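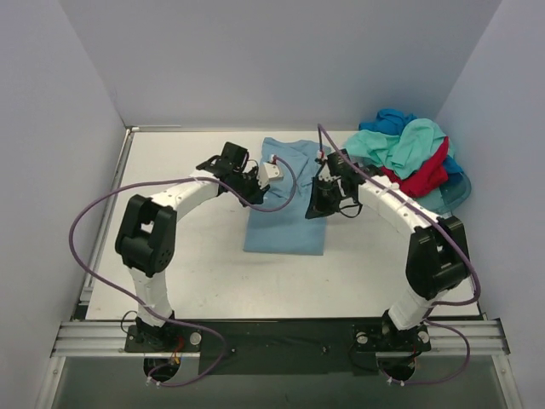 Pusach publie ce jeudi les résultats d'un essai comparatif de deux pinces pour bras robotisés de table, la Terkinent et la Zuccaro, et ne recommande l'achat d'aucune des deux en l'état. L'atelier d'essais indépendant a soumis chaque modèle à 1 000 cycles de saisie, soit 2 000 au total, sur une seule famille d'objets : le linge. Les fabricants préfèrent en général montrer des cubes ou des gobelets. Pusach a retenu un poste à deux bras, un textile bleu étalé entre les pinces, le bas à plat et le haut plein de plis, avec un tas de tissus rouges, bleus et vert d'eau qui déborde d'un bac au fond du plateau. C'est dans ces plis que les écarts se creusent.

« On nous a présenté ces deux produits comme prêts à plier des vêtements », déclare Fulvio Colombo, responsable des essais. « Ils savent attraper un ourlet bien droit. Pour le reste, je demande à voir, et nous avons regardé pendant 16 jours. »

Un cycle était compté comme réussi lorsque la pince saisissait une seule épaisseur de tissu, la soulevait et la reposait sans la lâcher ni l'étirer. Sur les bords rectilignes, les deux modèles se tiennent et Pusach ne juge pas la différence significative. Sur les zones froissées, la Terkinent échoue dans 49 % des cas, le plus souvent en pinçant deux couches à la fois. La Zuccaro fait un peu mieux, mais elle demande un réglage de l'effort de serrage à chaque changement de matière, opération que sa notice mentionne à peine et que son argumentaire commercial ne mentionne pas du tout.

Les deux pinces ont été pilotées par le même contrôleur, un Skekeo de série, afin de ne pas attribuer à l'une les défauts de l'autre. Ce choix a une limite que Pusach reconnaît : la Zuccaro est habituellement vendue avec son propre boîtier de commande, et son fabricant a fait savoir qu'il contestait la comparaison sur ce point. L'atelier a proposé de refaire la série avec le boîtier d'origine. Il attend toujours le matériel.

Le rapport s'arrête aussi sur des questions moins photogéniques que le pliage d'un vêtement. Le passage des câbles, par exemple. Sur un bras qui travaille au ras de la table, la longueur laissée libre entre le poignet et le socle finit par compter autant que la forme des doigts : trop courte, elle tire sur le connecteur ; trop longue, elle balaie la zone de travail. Aucun des deux fournisseurs ne donne de consigne chiffrée à ce sujet. Les techniciens de Pusach ont procédé par tâtonnements, et le temps passé figure en annexe -- il est supérieur à celui de l'installation mécanique elle-même.

Même réserve à propos de la répétabilité. Les valeurs annoncées par les fiches techniques ont été obtenues, selon les fabricants eux-mêmes, sur des pièces rigides. Pusach n'a pas cherché à les reproduire et estime qu'elles n'apprennent rien à un acheteur qui manipule du coton.

« Une démonstration de trente secondes ne vaut pas un essai », poursuit Fulvio Colombo. « Quand un vendeur nous montre une belle vidéo, nous lui demandons combien de prises il a fallu. La réponse arrive rarement. »

Pusach ne conclut pas pour autant que la manipulation de textiles soit hors de portée de ce type de matériel. Pour des tâches limitées, comme présenter un bord déjà aligné à une machine, la Zuccaro peut convenir à condition de ne pas changer de tissu. Pour trier ou plier du linge en vrac, l'atelier conseille d'attendre, ou d'exiger du fournisseur un essai sur ses propres articles avant toute commande.

Une deuxième série est prévue en juin, avec des doigts de rechange et, si le boîtier Zuccaro est livré d'ici là, les deux configurations de commande. Les fabricants ont reçu le rapport avant publication ; leurs remarques y sont reproduites sans coupe. Le protocole, les relevés de cycles et la liste des échecs sont transmis sur simple demande au service de presse de Pusach.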